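Let them pick up the boring block

13/04/2024
5 min read

I help out at a sixth-form robotics club one evening a week, and every October we have the same argument about what the new lot should build. The students want something that walks, or fights, or at the very least has lights on it. I want them to pick up a block. One block, off a table, over and over, until they're sick of the sight of it. I lose this argument most years, and I think I'm right, so I'm having it again in public where they can't shout over me!

Our club enters the Stivari Cup, a small regional thing for schools with more enthusiasm than money. The rules this year cap your parts budget at 300 pounds and give you a table, a bin and a pile of objects. Last year the team turned up with a gorgeous arm. It had a painted shell and a little startup tune (which I will be humming on my deathbed). It scored 296 points out of a possible 630, and nearly every point it dropped was dropped in the last couple of centimetres before the fingers closed.

That's the bit nobody wants to spend an evening on, and I do understand why. Fingers are fiddly. You print them, they're too slippery, you stick something on the inside, it grips beautifully for a week and then starts to come away. So you stick something else on. One finger ends up with a proper pad and its partner has whatever was in the drawer, and you find out more about friction from that than I ever managed to teach with a worksheet. 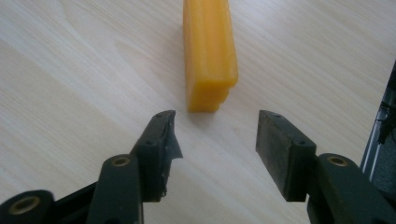
The case for ugly fingers

You can learn plenty from torn tape curling off the inside of a gripper finger. I'd far rather mark that than a spotless model on a screen. It gets a student asking why the tape is lifting on that face, whether the fingers meet square, whether a flat rubbery pad does better against something with rounded edges and a stepped foot. Those are real engineering questions and they come from sixteen-year-olds who, a month earlier, were asking me if we could fit a flamethrower.

The usual reply, and I've had it from parents as well as students, is that kids need a bit of glamour or they'll drift off to drama club. Fair enough, some do. We lost two that way and they were very good in the play. But I don't think the glamour keeps the others. What I've seen keep them is a thing that half works and that they can fix with their own hands before the bus goes.

I'd also like the competitions to meet us halfway. Chaudhry Trust, who run the junior round, give a prize for best-looking robot and nothing at all for the most improved one. Give me a prize for the tattiest gripper that still does its job and I'll clear a shelf for it tonight.

Anyway, the new term's lot have their table and their block, and they've already told me it's dull. I've told them they can have the startup tune back when the arm gets to the bin.

Recent posts
Is the Kunex starter kit worth it for a school club?
What we spent at the Stivari Cup, and what we'd skip
Stodano motors: a grumble
Teaching soldering to people who won't tie their hair back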